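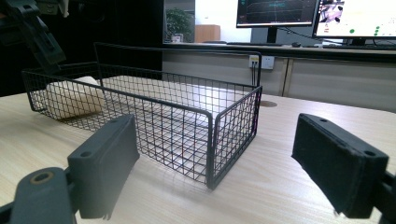
Vultville, October

What a night at the shop! I got the basket handle into the open jaws at last, after moving the wrist mount back by 2 mm (Deisy's idea, and I owe her a coffee for it). The black wire gives the fingers so little to hold that I want to glue thin rubber on both pads before I try a real lift.

Trinidad had the plots up on the other monitor and kept calling out motor current while I squeezed and let go, squeezed and let go. We stopped at 200 cycles with no stripped gear! The old printed one died at 243, so I'm not bragging yet, but it sounds so much smoother, just a soft whir.

I left the foam-looking roll in the basket, way over at one end, to see how a lopsided load behaves. Heriberto bets it'll swing. I bet it'll swing a lot.

Still to do: shorten the left finger screws, find the good hex key, ask Etenesh about her spare servo. Home after midnight, hands black with grease, very happy.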